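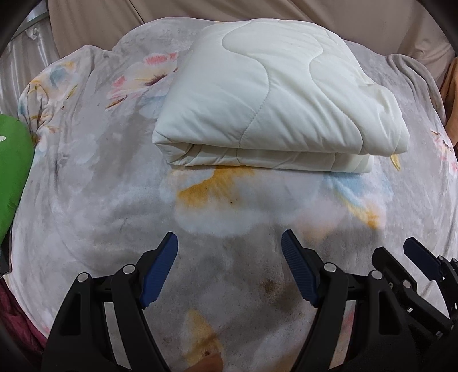
Gruvness wants to know when it can stop making its own bed, and asked at the last review that we answer that before anything else. Not this year. The Gruvness office also pointed out, fairly, that the previous report used the word "promising" so often that it had stopped meaning anything, so it has been removed from what follows, along with "robust".

Progress report: Wendimen household chores project
Apr 10, 2022
By the Wendimen project office

Print this page | E-mail this page

Work this period was on bedding, as agreed in the revised plan. Bedding was chosen over crockery on the grounds that it doesn't break. We had not fully considered that it also doesn't stay where you put it, has no fixed shape, and can hide one of its own corners inside itself for an entire afternoon.

We logged 377 attempts at handling folded quilts and blankets. An attempt counts as finished if the item is picked up, moved to the target spot and set down still folded, in a state a reasonable aunt would accept. By that measure 78 were finished. The remainder range from "nearly" to a heap. The plan had us at twice that figure by now and we won't pretend otherwise.

Where it goes wrong

Picking up is no longer the main trouble. Two-fingered grippers will take hold of a padded edge quite well. The difficulty is knowing how much of it they have taken hold of. A folded quilt has several layers at the front, and a grip on the top one alone produces a slow and rather dignified unfolding, after which the software reports success. We have now stopped the software reporting its own success.

Patterned blankets are the second problem. White bedding on a flowery background ought to be easy, and often is, but the edge-finding step has a weakness for petals. It will sometimes decide that a printed flower is the corner of something and try to lift it. The Drestix vision module was bought to cure this. It has cut down on petals and developed an interest in shadows.

The third is speed. The median finished attempt takes 3 minutes. A person does the same job in a few seconds while thinking about lunch.

What is working

Demonstrations collected by hand, with people holding the grippers themselves, are worth far more than anything we scripted. The policy trained on these copes with thick quilts in a way the old one never did, and it has picked up the small tug people give before lifting, which we didn't ask for and are keeping. Thin sheets remain hopeless. Fitted sheets have been taken out of scope by general consent.

Spending

We are under budget on equipment and over on laundry. The line for replacement gripper pads was set too low; we got through 23 of them and would like to move the unspent travel money across. Lozano has quoted for a second bench and we are inclined to say yes, though the quote leaves out delivery and we have written back to say we noticed.

Next period

Pillows first, then stacking more than one folded item in a cupboard. We had promised a full bed change by August. We would now prefer to promise a bed stripped by August, stripping being the half of the task at which the machines show natural talent. The shop-floor trial, folding returned stock on a counter, stays in the plan but moves behind the cupboard work.

A decision on the pad money is needed before the next order goes in. The bench can wait a fortnight.

Comments (4)

Gruvness office: Pad money approved. Please define "reasonable aunt" in an appendix.

Drestix support: The shadow issue is fixed in the current release. Please check which version you are running.

Wendimen project office: The old one. Updating tonight.

Lozano: Delivery is extra.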